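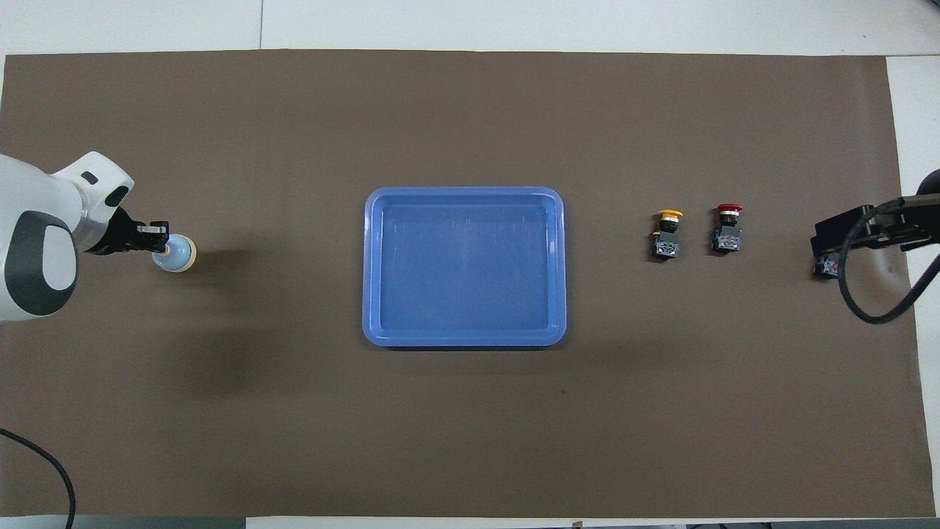 Left arm holding a cap, tray in the middle, two push buttons to the right of it.

Two-arm push button cell: planner keeps choosing the wrong arm for the tray

Posted by cakanda_Lista

I have a two-arm cell for sorting push buttons into a blue tray. Task allocation runs in Marinho and motion planning in Bollis. The yellow and red buttons stand between the tray and the right arm, so I expected the right arm to take both. Marinho keeps giving the yellow one to the left arm, even when the left gripper already has a cap in it. Then Bollis searches until the 500 ms limit and returns error 1426 (no valid goal state). The tray pose from perception looks fine. I have tried raising the time limit to 2 seconds and get the same error, only later. Is there a way to make the allocator respect what a gripper is holding?

Chaminda Akanda
Lista user group

Posted by voridcombe_tools

1426 isn't a timeout, so more time won't change it. It means every goal sample was rejected before the search started. Usually that's the held object. If the cap is attached to the left gripper in the planning scene, any grasp pose on a second part is in collision with it.

The allocator doesn't read the planning scene by default. It scores by distance from the arm base plus a fixed cost per arm. You need to publish the gripper state to it and set occupied as a hard constraint. If you set it as a cost, a short reach can still win. Also check that you detach the cap after the place step. If the detach call fails, the arm stays occupied and everything goes to the right side, and you'll be back here with a different problem.

Posted by mk_bench

Had something like this. Restarting the allocator fixed it for me. What version are you on?

Posted by cakanda_Lista

The hard constraint did it, thanks. The left arm now finishes its place before it gets another job. I also found that both arms had the same base offset in the config, so the distance scores were wrong. Fixed that too. Restarting made no difference here.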